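# A closed gripper is not a finished job

I have been running the Kolladance cell at Wundorska for long enough to have opinions about it, and the strongest one concerns the word "done".

The job is easy to explain. A push-button switch comes along a green belt, the arm picks it up, the arm puts it down, and the Abella controller writes a line in the log. In our last long run it wrote 481 lines, and every one said "done". Then we checked the lines against the pictures. In 17 of those cycles the arm had carried nothing at all. The fingers had shut on air, moved across, opened again and gone back for the next part.

The arm did not crash and there was no alarm. The first miss was at cycle 196, so whoever was watching at the start saw a machine that worked well and had gone off to do something else by the time it didn't.
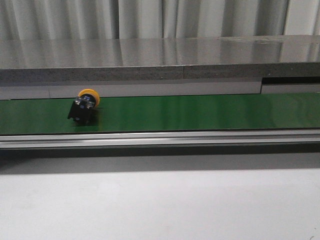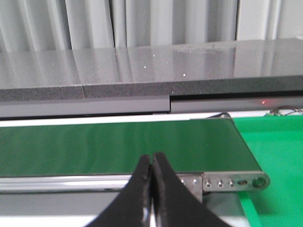
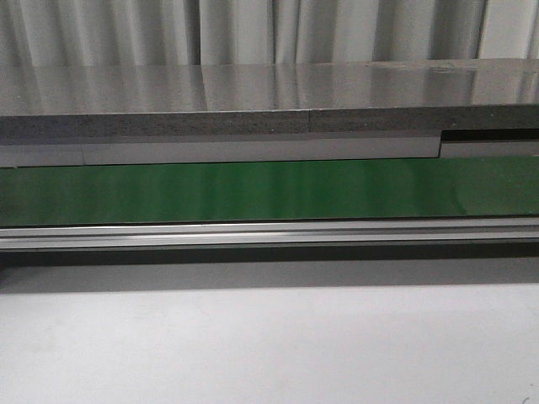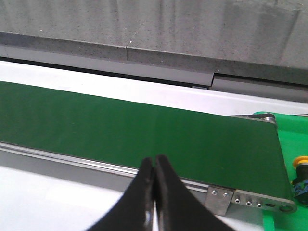
Fixed camera in the first and third, wrist camera in the second and fourth.

The fault itself was dull. Abella decides a pick is good when the fingers have stopped moving and the motor current has risen past a set level. Two fingers pressing on each other do both of those things. There is a second check, on how far apart the fingers are when they stop, but it had been switched off when we tried some thinner parts in December and was never switched back on. I was one of the people who could have noticed. It took us 9 days to find it.

Orkar, who supplied the cell, said it was a settings mistake, and on paper they are right. I still think they are letting themselves off lightly. If a check can be turned off and the log goes on saying "done" in the same way as before, then the log is wrong. It should say "fingers stopped", or "pick not checked". That would look untidy in a report, and someone would have asked about it on the first morning.

Safety people spend a lot of time on machines that move when they shouldn't, and I am glad of it. Less time goes on machines that tell you something untrue in a calm voice. Nobody was hurt here and a switch is a cheap part. But the same controller could be told to fit a guard or fetch a stop button for a panel, and a missing one would go down the line with a good record attached to it.

We have the width check back on now, and it can't be changed without a password. We also compare the log with the fixed camera at the end of each run. I would like Orkar to go further and take the word out of the software altogether unless something other than the gripper has confirmed the part is there. They have said they will look at it for the next release. Until then I read "done" as "tried", and I have asked the others on the cell to do the same.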